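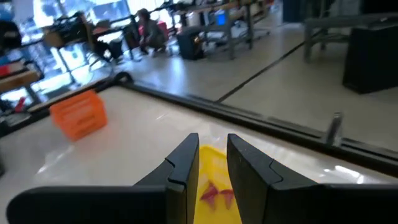 Gripper over the yellow plate, fingers open. Two red pieces on the plate, orange basket further back.

ROLITZ TABLETOP ARM, TRIAL KIT
Pre-acceptance safety check, Bistness workshop
Date: 2019-01-19
Supplier: Karakaya
Result: pass with comments, two items to put right

1. Mounting and base
Base bolts tight: Yes
Table stable at full reach: Yes
Comment: Tightened once more after the first run. The manual gives the torque on page 38, in a footnote, under a heading about cleaning.

2. Emergency stop
Button within reach of operator: Yes
Arm halts when pressed: Yes
Arm stays halted when button released: Yes
Comment: Restarting takes 19 seconds and plays a little tune. The tune can't be turned off. We have asked.

3. Gripper
Fingers secure, no play: Yes
Pinch warning label fitted: No
Comment: Label was in the box, still on its backing sheet, along with a spare. Karakaya to fit it or tell us where it goes. Closing force at the default setting is fine for plates and unpleasant for thumbs – use the low setting for demonstrations.

4. Wrist camera
Lens clean: Yes
Picture steady while arm moves: Yes
Comment: Glare off the white tabletop is strong with daylight from the windows. The brochure promises "all lighting conditions". Repeat the plate test with the blinds down before anyone quotes that line back to a customer.

5. Working area
Reach marked on floor: Partly
Walkway outside reach: Yes
Comment: People do work at floor level on the far side of the table, where the operator may not think to look. Mark the remaining side and add it to the start-up routine.

6. Cables and power
Cables clear of moving joints: Yes
Plug and lead undamaged: Yes
Comment: The lead is 33 cm shorter than the one in the quote. Extension approved for the trial only.

7. Paperwork
Manual supplied: Yes
Risk assessment supplied: Yes
Comment: The risk assessment is for the Prirnari, an older model with a different wrist. Very thorough, all the same. Correct one requested.

To put right before sign-off: items 3 and 7. Next full check due in September.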